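Hukelberg Hand-Held Gripper Kit - Incoming Inspection and Safety Checklist
Trial unit on loan from Bestlow
Checked by: Thijs Willems
Date: Wed 17 July

1. Packaging and contents
Case closed and latched on arrival: OK
Both grippers present: OK
Chargers and cables: OK. One cable has a kink near the plug. Usable, but ask Bestlow for a replacement.
Printed manual: MISSING. Worked from the PDF.

2. Body and fingers
Housing, cracks or sharp edges: OK
Rivets on linkage arms: OK, no play on either unit.
Fingertip pads seated: PASS WITH COMMENT. Left pad on the second unit lifts at one corner when pushed sideways. Pressed back down and marked for recheck.
Pinch points: the gap behind the fingers closes fast. The manual warns about this on page 40, and it should be on page 5 with the rest of the setup.

3. Work area
Table stable, does not rock: OK
Cloth lies flat where the grippers work: OK
Walkway behind operator clear: OK
Small items kept in a tray: OK. Wrapped candy is fine for pick tests, but keep it away from small children.

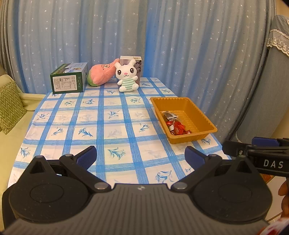 4. Operation
Fingers open fully with no load: OK
Release on trigger let-go: OK, both units.
Grip on soft goods: OK, no marks left on plush.
Break every 15 minutes: NOT FOLLOWED in the first session. Wrist gets tired before you notice it - set a timer.
Cycle counter at end of check: 1,632

5. Open points
Replacement cable - Bestlow
Pad on second unit - recheck before next use
Printed manual - Bestlow

Result: cleared for supervised use. No unsupervised use until the pad has been rechecked and signed off.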